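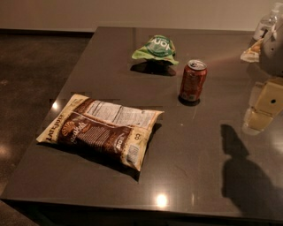
About Willard Listening Room

We are a small room with a piano, a bar and a strict feeling about talking during ballads. Aaliyah Dhillon opened the place with a borrowed PA and a piano that had already outlived 2 churches. The piano still goes flat in May. We tune it, it goes flat again, and the horn players have learned to be gracious.

Music runs most nights: acoustic trios, songwriters, the odd string band, and a monthly improvised set hosted by Heinonen, a quartet that has never agreed on an ending. The first set starts at 9. Musicians being musicians, the first set starts a little after 9.

The cover goes to the band. All of it. We make our living from the bar and the kitchen, so please eat something. The soup is good and the grilled cheese is better. Parking is behind Lemik Hardware, who are very nice about it as long as you don't block the loading door — they will find you, mid-solo if necessary.

Since July 2018 we have also run Sekero, a workshop for players under 30 who would like to practice in front of people before it counts. It costs nothing, and the applause is usually sincere.

Want to play here? Send two songs and a short note. We listen to everything, though the nine-minute intros do test us.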